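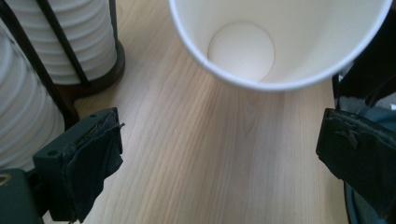 Coketti Viagem: o app de alertas vale a pena?

11/10/2025

Instalei o Coketti antes de ir para Brestby em setembro, numa semana em que se falava em greve nos portos e protestos perto da fronteira. Queria um lugar só para os avisos consulares, sem ficar pulando de site em site!

O cadastro é rápido (nome, destino, datas e pronto) e dá para seguir até três cidades na versão grátis. Recebi 17 alertas durante a viagem, quase todos úteis - bloqueio de estrada, mudança de horário do ferry, esse tipo de coisa. O melhor foi o de Doltitz, que chegou mais de duas horas antes de a rádio local falar do assunto, e deu tempo de trocar o ônibus pelo trem.

Agora, a tradução é fraquinha. Um "protesto pacífico" virou "protesto do Pacífico" e fiquei um tempão tentando entender. E o mapa come bateria que é uma loucura, no meu Xiao velhinho então, nem se fala.

Nota: 3 de 5. Continuo usando, mas com o mapa desligado.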